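Section 2: Before you buy anything

I put this section ahead of the assembly steps because I did it the other way round the first time, and Severyn Holovko still brings it up. Grab a pencil, it's mostly a shopping list!

1. Measure the room first. I leave 44 inches clear on every side of the table (more if your chairs roll).

2. Decide on one arm or two. A second arm means a second power supply, a second set of cables and a stiffer mount, so price the whole pair before you fall in love with it. My Clundine mounting kit was $922, before shipping.

3. Pick the fingers. Spare sets from Nosach are $165 each. Buy two.

Note: check the bolt pattern before ordering. Mine didn't match and I lost a week to an adapter plate.

4. Budget for power and cable. I'd set aside around 5 percent of the total for cords, ties and trays, and I'd still expect another trip to the store.

Caution: don't run the arm and the computer off one cheap power strip. Please.

5. Plan what goes on the table. Light household stuff is plenty to start with, and a placemat gives you a surface you can swap out.

Views from the wrist cameras, fingers at the bottom of both:

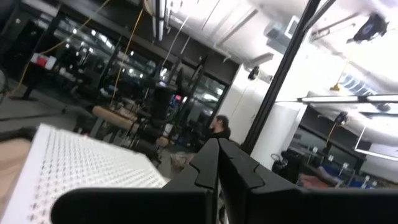
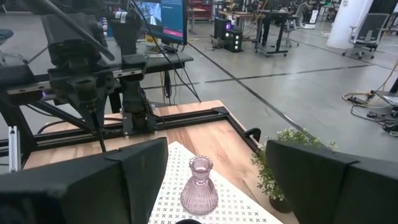
6. Get quotes in writing, with lead times. Lukian Shevchuk at Hutsuliak got me a better price just by bundling the mounts and the brackets into one order, so do ask.

7. Hold back some money for the second month. That's when you find out which parts wear, and I'd much sooner have cash in hand than a drawer full of guesses.

Once your orders are in, go on to Section 3 and start clearing the floor.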